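# About Grindbridge

Hi, I'm Nesma Amrani, and I run the bench safety side of Grindbridge. We're a small shop on the second floor of the old Lozano building, and we write working rules for people who put robot arms on ordinary tables. I mean the plain stuff: who can reach in, what the arm may hold, where the hand tools go, when you stop. There are plenty of thick standards documents out there, and we read them so that our clients can get through their first morning without one open on their lap (although we'll happily lend you ours).

It started with me and Sota Sakai arguing over a checklist. We both worked in a lab at the time, and the checklist had 163 lines. I timed myself going through it once and gave up before lunch. Sota thought we should make it prettier, I thought we should throw most of it out, and the argument went on long enough that we ended up with a business. The version we hand to clients now fits on one sheet. Sota still thinks the font is wrong.

There are six of us these days. Wumpini Nyarko does site visits and has the patience of a saint with extension cords. Sachiko Oda writes the sheets, and she's ruthless — if a rule needs two readings, it comes back with a red line through it. Jamie Kettle looks after the training bench and the calendar, so if you've emailed us, you've probably talked to Jamie already!

Most of what we do is about mixed benches, where two arms share one surface with hand tools, small parts and whatever else the job needs. Our house rules for those are short. Any hand tool an arm is going to hold goes on the sheet by name, along with which end is the business end. Arms that can reach each other get a shared slow speed until someone has signed off on the paths. Rotary tools are switched off before they're set down on a robot bench, and they stay off until a person picks them up. Cables stay on the mounting side, away from the working side. And everybody on shift knows where the stop button is without looking.

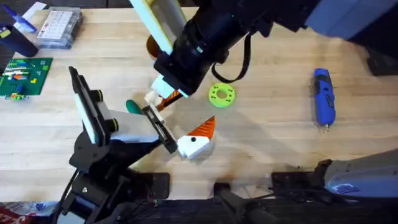

Do we need a fence around a small tabletop arm?

It depends on your risk assessment, so start there: look at how fast the arm moves, how hard it can push, what it's holding and who can reach it. A slow, light arm with a soft part in its grip may be fine with a marked line and a stop button, while the same arm holding something sharp can need a proper guard.

We get that one on nearly every first call, and I love it, because it gets people talking about the tool as well as the arm. An arm with a blade in its gripper is a different machine from the same arm with a foam block, and your paperwork should treat it that way. Wumpini likes to ask clients to read out what's on their tool list and then walk over to the bench together. The two usually don't match.

If you sign up with us, you get a site visit, a draft sheet, and then a second visit after your crew has lived with the draft for a while. The second visit is the one I'd never skip. People cross things out, write in the margins, tape on extra notes, and that's where the good rules come from. Our longest-running client, Gekthorpe, has sent back 43 changes, and we kept nearly all of them.

We also keep a shared logbook called Bindus, where clients can write up near misses without putting their name on them. It has 590 entries so far. Sachiko reads every new one, and when the same trouble shows up a few times, she rewrites the rule and sends the new sheet out to everyone. Please use it, even for the small stuff — a dropped part, a snagged cable, a reach that felt too close.

The training bench is open to visitors in September, mornings only, and you're welcome to bring your own sheet for us to scribble on. Write to Jamie for a slot. Closed-toe shoes, please, and tie your hair back if it's long. The elevator is slow, so give yourself a few extra minutes or take the stairs by the loading door.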